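도시 야간 사진 모임 '모라디(Moradi)' 정기 회의록

회의는 저녁 7시를 조금 넘겨 시작했습니다. 비가 오는데도 다들 제시간에 와 주셔서 고마웠고, 따뜻한 보리차를 한 잔씩 돌린 다음 지난 회의록부터 함께 읽었습니다. 고칠 곳은 전시장 이름 표기 하나였습니다. '도물텐'이라고 적힌 것을 둘타덴(Dultadden)으로 바로잡고 그대로 승인했습니다.

1. 가을 사진전 출품작 선정

이번 공모에는 모두 2,447장이 들어왔습니다. 작년을 떠올리면 참 반갑고도 조금은 겁나는 숫자입니다. 1차로 본 것은 1,088장까지이고, 나머지는 다음 회의 전까지 각자 나누어 보기로 했습니다. 주제가 '불 꺼진 뒤의 거리'인 만큼 네온 간판이 화면을 가득 채운 사진을 어디까지 받아 줄 것인지를 두고 이야기가 꽤 길어졌습니다. 간판도 거리의 표정이라는 의견과, 그러다가는 벽면이 온통 분홍색이 되고 만다는 의견이 팽팽했는데, 결국 한 사람당 간판 사진은 두 장까지 허용하는 것으로 정리했습니다. 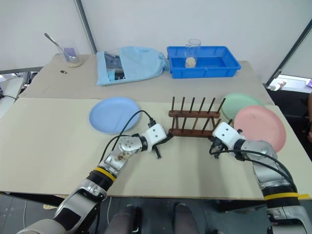 둘타덴, 6월

2. 전시장과 인화

둘타덴 전시장 측에서 안쪽 방까지 써도 좋다는 답을 주었습니다. 안쪽 방은 천장이 낮아서 큰 인화보다는 작은 연작이 어울릴 것 같다는 말씀이 많았습니다. 인화는 포르누스(Fornus)에 맡기되, 검은색이 뭉치지 않는지 시험 인화 5장을 먼저 받아 보기로 했습니다. 지난번에 골목 사진의 그림자가 통째로 먹처럼 나왔던 일을 다들 기억하고 계셔서 이 안건은 금방 의견이 모였습니다. 종이는 무광으로 하고, 액자 없이 걸자는 제안은 견적이 나온 뒤에 다시 이야기합니다.

3. 사진집

전시와 함께 내는 사진집의 제목은 '도몬스카의 밤'으로 가닥을 잡았습니다. 도몬스카(Domonska) 강변에서 찍은 연작이 중심이니 자연스럽다는 분이 많았고, 너무 관광 안내서 같다는 걱정도 있어서 부제를 하나씩 생각해 오기로 했습니다. 글은 짧게 싣습니다. 촬영 장소와 시각은 책 뒤쪽에 모으고, 노출값은 넣고 싶은 분만 넣습니다.

4. 기타

야간 촬영 나들이는 강변 다리 아래에서 모이는 것으로 합니다. 삼각대를 펼 때 자전거 길을 막지 않도록 서로 살펴 주시고, 주민들이 쉬시는 시간이니 목소리도 조금만 낮춰 주세요. 삼각대가 없는 분은 미리 말씀해 주시면 모임 것을 챙겨 가겠습니다.

다음 회의까지 할 일: 남은 출품작 보기, 사진집 부제 생각해 오기, 포르누스 시험 인화 확인.

회의는 밤 9시 20분에 마쳤습니다.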